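July
By the Wudel local news desk

The drawing room at the Ollcombe community centre will open for the winter holidays with new work tables and a fresh supply of large-format paper, the centre has confirmed.

The room has been closed for repairs to the floor and the window frames. Residents will be able to use it from 10 am, with the last session finishing at 4 pm. Entry is free for children, and adults pay a small charge that goes towards materials.

More than 450 people signed up for the drawing sessions last year, and several of the afternoon groups were full before the holidays began. The centre has put on an extra session after lunch this time and moved the under-eights to the morning.

Paper for the sessions comes from Grongate, a supplier on the edge of Wudel, which has sold the centre 700 sheets at cost. They are plain white, heavy enough for watercolour, and will be handed out one at a time at the door. People who want to work on something bigger can ask for two sheets taped together.

The centre spent $300 on pencils, charcoal, erasers and brushes. Oil paints and spray fixative are still not allowed inside, as the room shares its air vents with the playgroup next door. Anyone using charcoal is asked to bring an old shirt.

Each session takes up to 30 people. Bookings can be made at the front desk or by phone, and any places left over will be given out on the morning. Parents of children under ten need to stay in the building, though they can wait in the foyer, where tea and coffee will be available.

Finished work can be left on the racks to dry and picked up until the end of the month. A selection will go on show in the corridor outside the Ejigu room once the holidays are over. People who would like their drawing included should write their name and a phone number in pencil on the back. Work that has not been picked up by then will be recycled.

The centre has also asked for donations of flat drawing boards, bulldog clips and clean glass jars. These can be dropped off at the side entrance during opening hours. Easels are not needed, as there is no more space to store them.

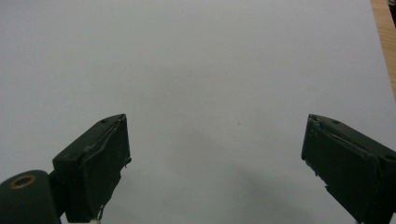 COMMUNITY | ARTS

A plain white surface with pale brown wood showing past one edge. The sessions start with a short warm-up on scrap paper before the good sheets are given out, and beginners are welcome at all of them. The car park behind the centre will be open, but the gate on the oval side stays locked until the path has been resealed.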